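Ticket 196 – Griscombe race day, badge scanner at gate 7
Opened by: Nurhan Bilgin

Scanner rejects owners' badges on second entry. Puneo support blames worn barcodes. I doubt it – the same badges read fine at gate 2.

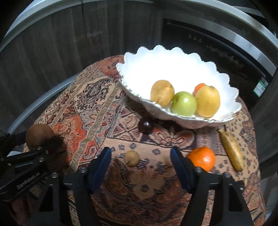 24 June 2023: Puneo sent a "fix", which was a restart. Failed again after 22 minutes. Clock on the unit still says December, and I'd look there before reprinting anything.

Status: open, with Tiago Pacheco. Not closing it on Puneo's word.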